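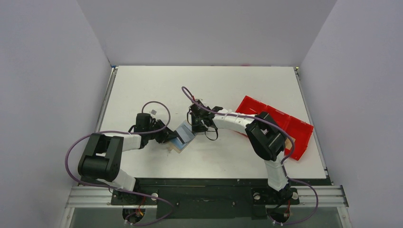
How to Set Up a Private Match with Custom Rules in Angate

Angate is a team shooter with two sides and short rounds. Most people play it in the public queue, but the game has also a private mode, where you decide the map, the time limit and who may enter. The menu for it is a little hidden, and after the winter update some options were moved. This guide was checked on December 15, 2023 with the PC version. On consoles the names of the menus are the same, only the buttons are different.

What you need before you start

You need an account that has finished the tutorial missions. Without them the Private tab stays grey and the game does not tell you the reason. You also need at least 2 players in the lobby. If you are alone, you can invite a second account of your own, or wait with the start until a friend is online.

Step 1: Open the private lobby

From the main menu go to Play, then scroll to the right past Ranked and Casual. Choose Private and press Create. The game asks you for a region. Take the one nearest to most of your friends, not only to you, otherwise somebody will have a bad connection the whole evening.

Step 2: Choose the map

All the maps from the public queue are available, and also two which were removed from it, Riedl and Deltia. Riedl is a small map with long corridors, good for four or six players. Deltia is wide and open, and with less than eight players you will spend a lot of time running. My friend Yiğit Yurt likes it very much for sniper practice, so we play it more often than I would like.

Step 3: Change the rules

Press Edit Rules in the lower part of the lobby screen. There are three pages, and you move between them with Q and E.

Round time: the standard value is good for normal play. For practice I set it to 11 minutes, which is the maximum.
Starting health: 92 is the lowest value that still lets you survive one shot from the heavy rifle. Under this the rounds become very quick.
Friendly fire: off by default. If you turn it on, please say it to everybody before the match.
Weapon list: you can remove single weapons here. The list is long and has no search field.

When you are finished, press Save as Preset and give it a name. If you only press Back, the rules will be used for one match and then they are lost. I have made this mistake more than once.

Step 4: Invite your friends

You can invite people directly from the friend list, or you can send them the lobby code. The code is shown next to the lobby name and it changes each time you create a new lobby. With the code, players who are not on your friend list can also enter.

Step 5: Start the match

Every player must press Ready. The host can then press Start – the button is inactive until both teams have at least one person. If it stays inactive, look if somebody is still sitting in the spectator place.

Common problems

Error 938 when a friend tries to enter: this means the two of you have different versions of the game. Close the game and the launcher completely, open the launcher again and let it update. A restart of only the game was not enough for us.

The preset does not appear: presets are saved for each region separately. Change the region back to the one where you saved it.

Voice chat is silent: private lobbies use their own voice channel, and it is muted at first. Aurelia Kofler wrote in the comments that you can also use Helto for voice and leave the chat in the game off. We tried this, and the sound was clearer, but you must mute yourself there separately.

Experience points are not given in private matches, but the weekly challenges for weapon accuracy do count.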